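List archive | Prev by date | Next by date | Thread | Search

From: Raymonde Sawatzky
To: zatero-space
Subject: Re: Table, flowers and chairs in the brick room
Date: Jul 20, 2023

Sylvie Petrenko wrote:

> Is the long table staying by the brick wall? Modow want the room for
> 13 people and asked if they should bring chairs. Also, the white paint
> at the end of the bricks is chipped. Was that on the list in February?

Sylvie,

The table stays. The outlets are on that side and I don't want cords across the floor. Modow can bring up to 5 chairs, the rest we have. The paint was not on the list. I've added it.

What I'd like done before they come:

1. Flowers. Leave the small white vase with the pink ones on the table, close to the bricks. It can move down if they need the space – just not onto the floor.
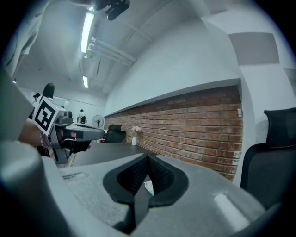
2. Chairs. The black office chairs stay with the table. The one with the mesh headrest should not go to the Jin room again.

3. Lights. Both ceiling fixtures off at night, please. Fadamard quoted 88 dollars for spare tubes and I said yes.

Keys are in the usual drawer.

Raymonde

Contact the list owner | Copyright Zatero | Back to top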